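**Pellon blocks** are painted wooden stacking blocks for toddlers, sold in sets of 59 and 132 pieces.
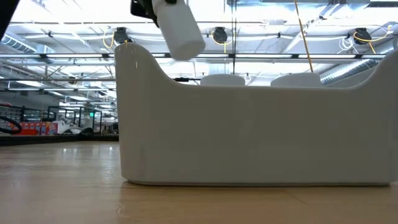 The maker, Kaltdale, claims that the blocks teach counting and early geometry. Evidence for this is thin. The claim rests on a single survey of 185 parents, all of whom had already bought a set, and no children were tested. Toy historian Mimoza Vukčević has called the survey "a customer satisfaction form with a chart attached."

Kaltdale also says the paint survives 500 washes, but it has not published its method. A rival line, Dravley, makes a similar claim with no figure at all.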